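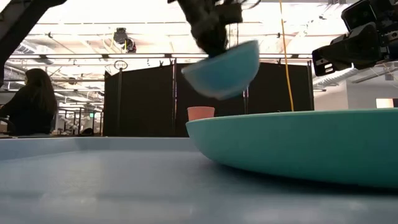 **Does a show garden's plant list tell you what will grow in your yard?**

Rarely. It tells you what looked good on the days the judges walked past.

## What's in the table

1049 rows, one per plant per display, copied from the printed plant lists that exhibitors hand out at garden shows. Doina Perić typed up most of them. Cleiton Amaral did the Tradcombe lists, and his spelling of cultivar names is better than hers or mine.

| column | meaning |
|---|---|
| `display` | name of the show garden |
| `plant` | name as printed, typos kept |
| `role` | edge, filler, screen, water, unknown |
| `potted` | y / n / blank |
| `source` | sheet number in the box |

## Things I don't trust

- `potted` is close to useless. Most show plants are sunk in the ground still in their pots and covered with bark, and the lists almost never say so. Blank means blank. Please don't read it as "n".
- `role` was assigned by Doina and me separately, and we disagreed a lot on filler versus edge. Her call stands in the file.
- Exhibitors print the list before the build. Plants get swapped when a truck shows up with the wrong stock, and the list stays the same. 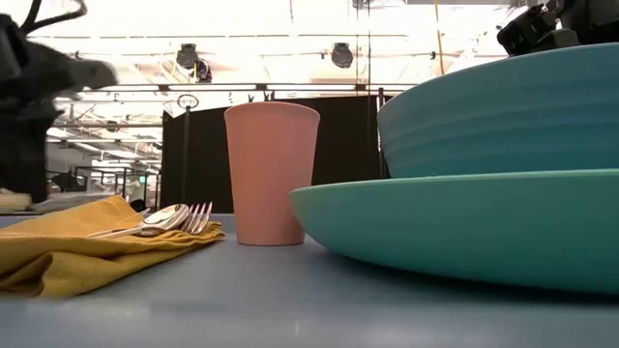

- Three displays by Gashi share one sheet. I split the rows by guesswork and marked them `source = G?`. Drop them if you need clean numbers.
- Anything under `water` came from sheets for pond gardens, where plants are often brought in already in bloom. I wouldn't draw a flowering calendar from it. Someone did in April, and it had water lilies opening before the last frost.

## Versions

Version 2 replaces the first upload, which was cut off at 1000 rows by an export limit I didn't notice. Hrvoje Vlachou did. Updated 15th December.

## Use

Fine for looking at what designers pick, and which plants keep showing up together. Poor for planting advice - there is no soil, no zone and no record of what was still alive a month later. Periklis Giannakopoulos wants to add a hardiness column from nursery tags. I'm against it until I see where the tags come from.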